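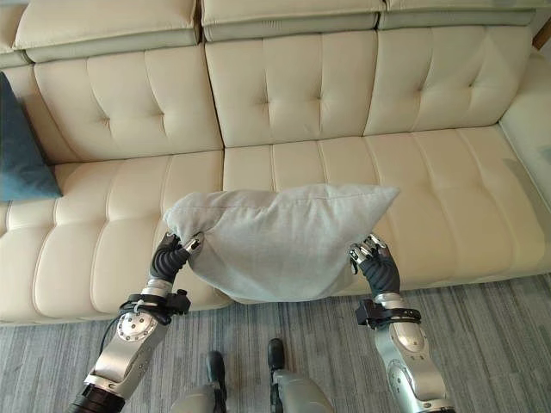 What time do the gates open on match day?
Ninety minutes before kickoff for league games, two hours before for cup games. The north gate always opens first. If you turn up earlier the bar on Golestani Street lets people in from late morning, kids included until 6 pm.

How do I get tickets for the cup semifinal?
Season ticket holders get first go. You log in, click Cup Games, your own seat is held for you until the deadline shown on the page. After that it goes in the general pot, no exceptions, please don't call and ask. Members without a season ticket are next, then general sale. Limit of four per person in general sale.

My seat is showing as taken. What happened?
Nine times out of ten you're logged in under an old account. We moved ticket systems in August and a lot of people ended up with two. Use the email address your season ticket was bought with. If it still shows taken, email the ticket office with your seat number and row and we'll look the same day if we can.

How many tickets do we get for the away leg?
Bravden have given us 4,000. All in the east end, all seated, part of it uncovered so bring a coat. Prices are set by them, not us.

Is it really two legs this year?
Yes. Semifinals are home and away, the final is one game at a neutral ground. We play the first leg at home.

Do away goals count?
No. Dropped last season. If it's level over the two legs you get extra time, then penalties. Extra time is played at the end of the second leg only.

If I buy for the first leg do I automaticaly get the second?
No, separate sale. But having a ticket for the first leg gets you one extra loyalty point and the away leg is sold by points, so it helps.

How do loyalty points work?
One point for each home cup game, two for each away game, any competition. Points go on after the ticket is scanned at the gate, not when you buy. So if you buy and don't go, no points. If your friend goes on your ticket, you get the points, he doesn't. Points are wiped at the end of every second season.

I went to Devura away and my points aren't there
Known problem. The scanners at Devura were down for the first half hour and the stewards were tearing stubs by hand. We have the list of everyone who bought and are adding points manually. Should be finished before the semifinal sale opens. If you still have nothing by then, send a photo of the stub.

Will Omid Daneshvar be fit?
Hamstring. He's back running but has not trained with the full squad yet. The manager said after the last game that he won't be risked in the league before the first leg, and he'd rather have him for 20 minutes in the semi than not at all. That's as much as we know. Updates go on the news page, not here.

Who plays in goal in the cup?
Analyn Ambrosio asked this at the fans' forum and got a straight answer, so for everyone who wasn't there – the number two keeper has played every round and stays in for both legs. Same if we get to the final.

Are players suspended if they get booked in the first leg?
Depends. Two yellows in different rounds of the cup means missing the next cup game. Yellows are wiped after the quarterfinals, so everyone starts the semi clean. Two bookings over the two legs = out of the final. A straight red is a ban in all competitions, length depends on what it was for. League bookings don't carry over to the cup and cup bookings don't carry over to the league.

When was the last time the club got this far?
19 years ago. Lost to Villel on penalties after a 1–1 draw, single game in those days. The program from that night is in the display case by the club shop if you want a look.

Can I bring a bag?
Small ones, up to about the size of a sheet of letter paper. Anything bigger goes to the bag drop by the north gate and there is always a line, so leave time. No laptops, no glass, no cans. One plastic bottle per person with the cap off. Baby bags are fine, tell the steward.

Can I bring a flag or banner?
Yes if it's under six feet wide and has no pole. Bigger ones need a fire certificate and have to be checked the day before. Email first. Nothing gets hung over the advertising boards, the league fines us for it. No smoke, no flares – you'll be banned and so will the person who bought your ticket if it wasn't you.

Are there buses to the away leg?
Yes. They leave from the main parking lot and go back 30 minutes after the final whistle, or after penalties if it goes that far. Book when you buy your match ticket, you can't add it later becuase the seats are matched up to ticket numbers. Under-16s need an adult with them. No alcohol on the buses, there and back.

Where do I park at home games?
Main lot is permit holders only. The school lot opens two hours before kickoff and is usually full with an hour to go. Do not park on Golestani Street, they tow. Bikes can be locked up behind the west stand for free.

Can I get a refund if the game is moved?
If the date changes, yes, ask before the new date. If only the kickoff time changes, no. TV picks for the semifinal haven't been announced and both legs could shift, so hold off on non-refundable hotels. If a game is abandoned after kickoff your ticket is good for the replay.

I can't go. Can I pass my ticket on?
To another member, yes, free, through your account, up to three hours before kickoff. To anyone else, put it in the resale section and you get face value back minus a small fee if it sells. Don't sell it on social media. We cancelled a bunch of those last round and the people who bought them didn't get in.

Is the game on TV or radio?
Club radio has full commentary on every cup game, free, from 15 minutes before kickoff. TV to be confirmed, see above. Bar will show the away leg on the big screen, members first until it's full.

Do kids get in free?
Under-5s yes, but they still need a ticket, it just costs nothing. Family section only. 5 to 15 is half price anywhere in the ground except the lower west.

Accessible seats?
Call the ticket office, they aren't sold online. A companion ticket is included free. For the away leg Bravden handle their own accessible area but you still book through us. Space is tight at their place so call early.

How do I reach the ticket office?
Email is quickest. Phones are open 10 am to 4 pm, later when there's an evening game. The window at the ground is match days only.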